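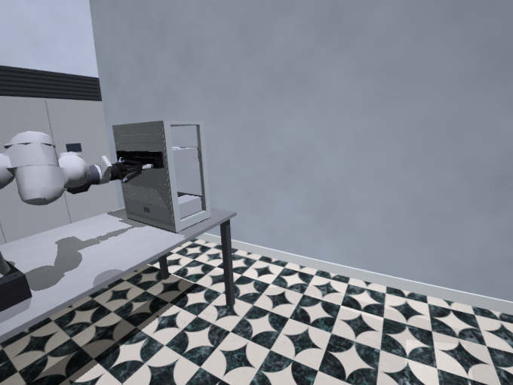 Okay, Jitonon tips, round two! So many of you wrote in after my first post on the Jitonon bench arm kit that I'm pulling the good stuff together on one page. I've had the kit for 47 days now and paid $724 for it from Hadden, with the bracket set thrown in (ask for it, they don't list it).

Bolt the pedestal down before you do anything else. I started with clamps and got a tiny wobble at full reach, and tiny is plenty when you're aiming at a slot. Snug the bolts, run the arm out and back a few times, then snug them again.

Next, set up a practice run in the simulator that comes with the software. I skipped it for a week, silly me. Build your own table and rack in there with real tape-measure numbers and get your moves working before the motors are even on. 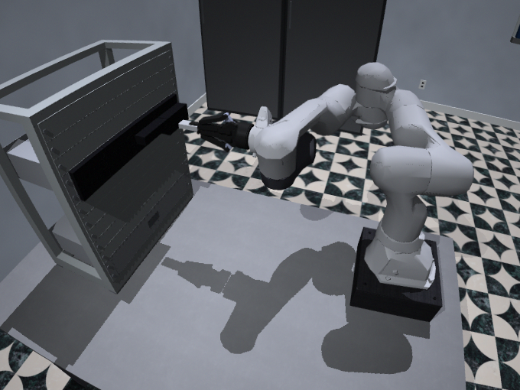

Come at a slot level and straight. If the piece is tilted even a little it'll catch on the lip, so I save a "wait" position 2 inches out, fix the angle there, and only then go in. Malcolm Penrose over in Bainbridge wrote me that he slows his last move to 50 percent and swears by it. I tried it and yep, much calmer!
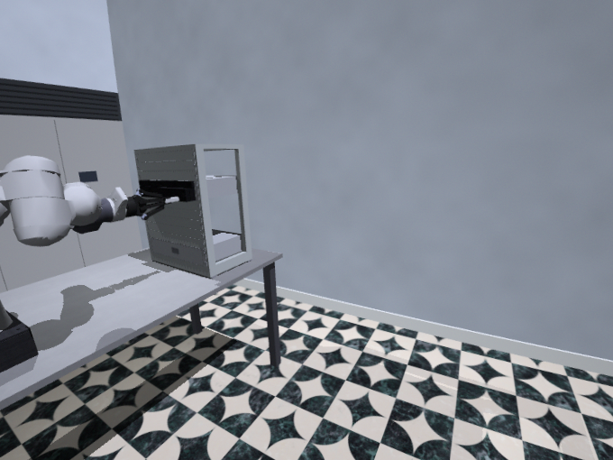

Leave yourself room on the way out, too. Open the fingers, back up along the same line, and don't let the wrist turn until you're clear of the rack.

Gripes? The manual is thin, and the Esadby finger pads cost too much for what they are. A new set of pads is supposed to come in September, so I'd hold off on buying spares.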